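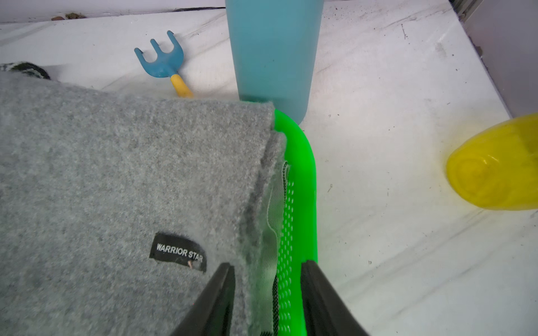
# ploser-snag-logs

Search this site Search
Category: Datasets > Robotics > Faults

Fault logs from the Ploser arm, fabric-out-of-basket task. Only the bad runs plus a few good ones for comparison. If you want a clean training set go elsewhere, this one is full of stalls.

## What went wrong

Gripper closes on the blanket and gets the basket rim too. Controller sees force, calls it a good grasp, lifts. Basket comes along or the wrist stalls. On Monday it stalled and kept pushing - the force stop was set in the Parri config but the wrist driver was reading the old file. Motor got hot enough to trip. No one hurt, one finger pad torn.

Fleece is the worst. Thick folds hide the rim from the wrist camera, and mesh liners catch on the finger edge.

## Contents

- 96 runs, of which 14 are hard stalls
- wrist camera video, joint states, motor current
- `label.csv` - one row per run: ok, rim_pinch, mesh_snag, stall, tip
- `notes.txt` - typed during the runs, spelling not fixed

Longest run is 2513 frames. Anything over 4000 got cut by the logger, so those were dropped.

## Known problems

- rim_pinch and mesh_snag overlap. Labeled by whichever came first, and sometimes thats a guess
- motor current is missing for a few early runs (cable)
- clocks drift between camera and joints, worst after a restart. Align on gripper close, not on the timestamp
- loose stuff gets left near the basket (toys, bottles etc). Not labeled

## Before you replay on a real arm

Check which config the driver loaded. It prints the path at startup, read it. Hand on the stop button. Do NOT replay the stall runs with a basket fixed to the table.

Fix is in the Movivance branch: width check after close, then a short slow lift, abort if current jumps. Helps with the rim. Does nothing for mesh yet - still looking at it, will probaly need a thinner finger.

Tags: gripper, fabric, force limit, failure data
3 comments | 14 shares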